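Savulora Drinks Residue Study
Progress report to the Ellow Fund
Reporting officer: Kalkidan Wolde
4/23/08

1. Position against plan

Work on the second phase is on schedule, with one exception noted in section 4. The phase covers the storage of part-used soft drinks in ordinary homes and the loss of carbonation between first opening and disposal. Households in Ritau have been enrolled and have received the diary, the pressure caps and the return labels. Enrolment in Upadhyay closed a week later than planned owing to the postal delay already notified to you.

The target was 50 completed diaries from each town, 100 in all. Ritau has met its target. Upadhyay stands 25 short, and reminder letters have gone out. No household has been replaced, as the protocol does not allow substitution after the first weighing.

2. Method

Each household buys its drinks as usual and records the time of every opening, the storage place and the time of disposal. Bottles are weighed at first opening and at the end of each day. On collection the headspace pressure is read through the cap fitting, and the remaining liquid is measured in the laboratory at Savulora. Clear bottles with orange drinks remain the preferred type for the colour readings, the fill line being easy to read against the liquid.
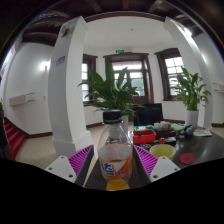 Why is the pressure read before the bottle is weighed at the laboratory?
Handling releases gas, and a bottle that has been lifted, turned and set down on the balance gives a lower and less repeatable reading. The order was reversed in the first phase and the affected results have been marked in the data file.

Room temperature is taken from a strip thermometer supplied with the diary. Refrigerator temperature is taken on 2 days in each week. Where the two sources disagree with the household's own note of where the bottle was kept, the diary entry is used and a query is raised.

3. Results to date

The figures remain provisional until the Upadhyay diaries are complete. In Ritau, bottles kept in the refrigerator door lost carbonation faster than those kept on a shelf. We attribute this to movement of the door, though the present design cannot separate movement from the small difference in temperature. Bottles left out on the table between servings showed the widest spread. Much of that spread is explained by the number of openings, and once this is allowed for the effect of temperature is smaller than we assumed in the proposal.

Squeezing the bottle before closing it, a practice mentioned in many diaries, gave no improvement. The readings suggest a slight worsening, in line with the larger headspace it creates. We would not wish this to be quoted before the full analysis.

Serving habits were recorded in free text and are being coded. Typical entries concern drinks poured at the table into cups and the bottle left standing beside them until the end of the meal.
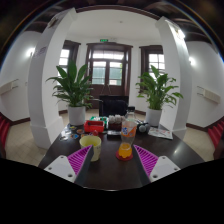

4. Variations and difficulties

The first batch of pressure caps leaked at the thread. All were recalled, and the replacements passed the bench test. Readings taken with the first batch have been withdrawn. The cost of the replacements was met by the supplier, so no change to the budget is requested.

Coding of the free text is behind plan. The scheme was revised after two coders reached different results on entries that mentioned more than one storage place. Entries coded under the earlier scheme are being done again.

5. Expenditure

Spending is within the approved total. Postage is over its heading and travel is under it, the Upadhyay visits having been combined. We ask for approval to move the difference between the two headings.

6. Next period

Remaining diaries will be collected and the Upadhyay bottles measured. The combined data file will be closed once all queries have been answered. A draft of the final report will reach you in September, together with the coding scheme and the calibration records for the replacement caps.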